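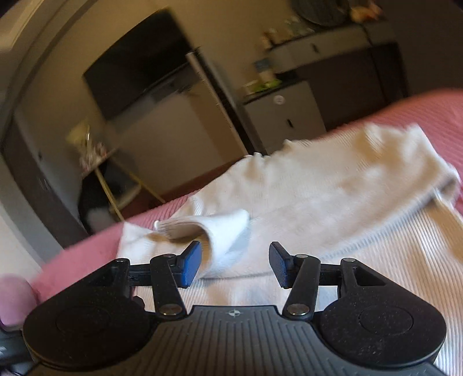 Stemumero over the ribbed white garment, jaws open. Blue pad left, blue-gray pad right.

Stemumero notebook, March

Cloth handling at home, pads and linkage. Carried on from the bench notes at Ahonen, where the print settings and the screw list are. Not repeating those.

State of the build going in: base plate with the grooves and the target mark, both housings, both link arms on the big silver pivot screws, fingers on the short horizontal bars. Same geometry as Oden except the angle of the fingertips and the openings in the housings. The openings came out of Joni's weight cut. They have made no difference to stiffness that I can feel by hand, but I have no proper number for it and would like one before we call the housing final.

The pads do not match. The bright blue one is from the Grorkine sheet, the darker one is the textured material Joni Rantala had in his drawer. Both 2 mm thick. I wanted to run the mixed pair on cloth before gluing anything down for good, so both are on with double-sided tape at the moment. If you borrow the gripper, don't pull at them.

Afternoon, bed

Garment laid out on the bedspread, cuff arched up off the rest of the cloth. I set it like that on purpose for the first attempts. A flat sleeve is a different problem and I wanted a clean edge first.

Approach from the body side with the jaws wide, left fingertip over the cuff rim, right fingertip outside. Close slowly.

Single layer pinch on the rim: good. The blue pad takes hold early and the cloth does not creep when I lift. The darker pad lets the cloth slide a little before it bites. With the blue pad on the inside of the rim and the darker one outside, the rim rolls toward the darker pad during the last bit of travel. With the gripper turned over, the roll goes the other way, so it follows the pad and has nothing to do with which side I come in from. That settles one argument from last month.

Ribbed panel: harder to judge. The ribs give the textured pad something to catch on when I pinch across them. Along the ribs it slides. The plain blue pad does not seem to care about direction. I had expected the texture to win on ribbing and it only does in one direction, and I can't choose the direction when the thing is lying any old way on a bed.

Seam between the upper layer and the ribbed panel: tried to pick the upper layer alone. Mostly got both. The fingertip angle is too steep for it. The tip digs in under the fold and takes the lower layer along. I can get the top layer alone if I first drag the pad lightly across to raise a wrinkle, then pinch the wrinkle. Works by hand, but it is a two-step move and it depends on the cover underneath holding still.

The cover. It has fine ridges and the lower edge of the fingertip catches on them when I come in low. On the bench at Ahonen we have the smooth mat, and none of this shows up there. I would put this down as the main reason for testing on a real bed. Twice the gripper picked up bedspread and cloth together and I only noticed on the lift.

Fix to try: round off the lower edge of the fingertip. Right now it is a square printed edge with a slight lip from the first layer. File the lip first and see if that is enough before changing the model.

Linkage

Slop at the fingertips is worse than it was when I took it home. With the jaws half closed I can rock the right finger up to 3 mm measured at the tip. Left finger is tighter. Checked the big pivots first, they were fine. The play is in the small upper pivots on the right link. The screw turns with the link instead of the link turning on the screw, so it is backing itself out a tiny bit with every cycle.

Snugged it, cycled the jaws open and closed for a while, slop came back. Thread locker is the obvious answer, but it will attack the plastic if it runs. Raili Mäkelä says use a lock nut on the back side and leave the screw a hair loose. There is room for the nut on the outside joint. On the joint on top of the link I think it would touch the housing at full close. Need to measure with the jaws shut, which I forgot to do before I packed up.

Also: no washers between link and housing anywhere. Oden had them. They got dropped from the list when I retyped it and I never noticed. Put them back. It could be that the whole slop question goes away with washers and I should do that before buying nuts.

Dust on the right housing, collected while it was on the shelf next to the sanding station. Wiped the pads before the session but not the housings. The pads matter a lot, the Grorkine sheet loses its grip when it has anything on it. After a while on the bed both pads had lint and the blue one was noticeably worse. A wipe with a damp cloth and a few minutes to dry brings it back. Textured pad does not come clean that way, the lint stays down in the texture. Tape pulls out most of it.

That is a point for the plain pad that I did not have on my list.

Closing force

Brought the luggage scale home to get a number. Hooked it over a strip of the same ribbed cloth and pulled straight out with the jaws closed at my normal squeeze. The cloth held at 200 grams and let go not long after. I don't trust my squeeze to be the same from one pull to the next, so read that as a rough mark for comparing pads and not as a spec. Next time hold the jaws shut with the rubber band and the spacer, the way Joni did on Oden, so the pull is the only thing changing.

Did not repeat it with the pads swapped. Ran out of patience with the scale, which turns itself off.

View

Watched the footage back in the evening. The gripper sits where it should, nearly symmetrical, target mark clear and sharp at the bottom center. The top corners go dark, same as on Oden. I can live with that for cloth.

Room behind blurs whenever I turn quickly. The television and the furniture smear and lean. The fingertips and the cloth near them hold up much better, which is the part I need, but if we want to line up positions from the background then I have to move slower. Raili wanted the background usable. I moved at the speed I would normally pick up laundry, and that is too fast. Try again at a slower pace and see if my grasp changes when I do that. I suspect it does, since I was more careful with the jaws on the few slow ones.

White cloth near the jaws is bright and the highlights go bluish. The ribs are still visible along the seam but in the flatter parts it is hard to see where one layer ends. Curtain half closed might help. Or use a darker garment and stop making this difficult, but white shirts and towels are most of what ends up on this bed, so they need to work.

Grip and wrist

After a long run my wrist hurts on the thumb side. Same complaint as Raili had with Oden, so the new handle has not fixed it. The reach over the bed makes it worse, because I hold the gripper low and angled down for minutes at a stretch. On the bench I rest my elbow. Thinking about a longer handle, or the 8 mm rod as an extension with the trigger line run along it. The rod is already at Ahonen, in the bin under the drill press. Trigger line would need a new guide at the bend.

Not starting on that until the pivots are sorted.

To do

Washers, all joints, both sides.
Measure clearance at the upper right pivot with jaws fully closed.
File the lip off the fingertips, then redo the low approach on the ridged cover.
Matching pads. Going with the Grorkine sheet on both fingers for the next session, textured pad kept for later. Cut it a bit wide and trim in place.
Pull test with band and spacer, blue against blue.
Slow runs with the curtain half closed.
Ask Joni if his drawer has any more of the textured stuff, or where it came from. He thinks it was a shelf liner.

Joni's note, added later:
Not shelf liner, I looked. It is the backing from the old tool tray. There is a piece left big enough for a few pads. Before you give up on it, try turning the texture a quarter so it runs along the finger. On Oden we had it the other way around from how you have it now. Also I moved the rod, it is behind the door with the aluminum.

Turned it a quarter and tried it quickly on a dish towel at the bench. A bit better along the ribs and a bit worse across them. Still need to do it on the bed. Washers are in, right finger is much tighter, have not measured yet.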